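17 May 2025 --- Oats at breakfast may keep you full until lunch, and I'm so pleased we can finally share it! I'm Olga Figueroa, and I ran the Flodach trial in Maes with 278 adults (what a cheerful bunch). The oat eaters snacked less before noon than the toast group - even on busy days. We followed everyone for six weeks, and Wyn Prydderch is already planning a longer study.
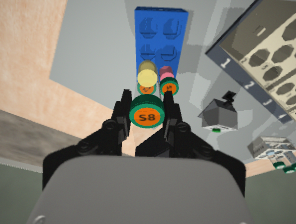 Do the oats have to be cooked? Soaking them overnight is fine, and half our oat group ate them that way.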